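Notebook > Robots > Folding

October, posted by the Gruto blog

So the folding numbers are in, and I've been grinning at my screen since teatime! Quick recap if you've missed the last few posts: we wanted to know whether a robot learns to fold clothes better from lots of demos in one room, or from the same number spread over lots of different homes. People do the folding by hand with a gripper tool, the camera on it records everything, and the policy learns from that.

We trained 2 versions, both on jumpers and both with 110 demos. One set came entirely from our bench at Trasell. The other came from 26 bedrooms (beds, patterned covers, other people's laundry, the lot).

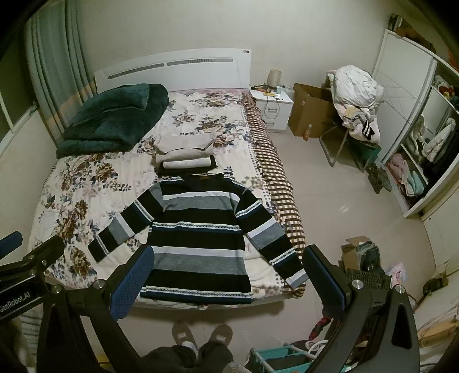
Then we ran each one for 100 folds on the arm over at Gurnach, on a bed neither had seen. The bench version was lovely on plain grey cloth and hopeless on anything flowery – it kept going for the bedspread. The bedroom version got through more than twice as many folds. It still makes a mess of the second sleeve, mind you, and I don't really know why. My guess is that the hem goes out of view just as the wrist turns.

Next job is trying the Annamalai trick, where you throw away the first moments of every demo before training (sounds daft, but I've seen it help with towels). I'll put the sleeve failures up as well, once I've sorted out the file names.

Contact | Copyright Gruto blog | Back to top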